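The Patience of the Puppet Hand

6 min read
100 shares | 11 comments

I had been driving robot arms for maybe four minutes when I knocked over my first cup. Angus Gourlay, who runs the teaching floor at Dodance, reached in, set it upright and told me to go again. So I went again!

The shop is in Drarnham, behind a tile warehouse, and it's chilly in January (bring a sweater, and bring snacks). You sit down, take hold of two handles, and whatever your hands do, a pair of arms does too. Every run gets saved. Stack up enough of them and the software starts to work out the moves for itself — that's the hope, anyway.

Angus wants 700 good runs of a job before he'll let anyone train on it. A good run is a dull one, with no dithering and no showing off. I dithered a lot. My shoulders crept up to my ears, and I kept tilting my head to see around a gripper, as if that would help.

"You're thinking about your fingers," said Eilif Skjelbred, who had the station next to mine and was humming the whole time. "Think about the cup."

Easy for him! He used to fix accordions in Pleltham, and he has the lightest touch I've ever seen on a pair of controls. He told me the trick is to breathe out as you close the grip, and I tried it, and I got a little better.

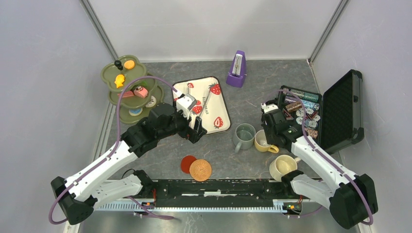
What surprised me was how tired I got. By three in the afternoon I'd saved 11 runs and Angus had thrown out most of them, very kindly, with a pencil behind his ear. One was too slow. In another I'd stopped halfway to scratch my nose, and he didn't want the arms learning that.

I asked Eilif if he ever gets bored. He said sure, on the folding jobs, and then he asked if I was going to finish my sandwich. I gave him half and went back for one more run before the bus.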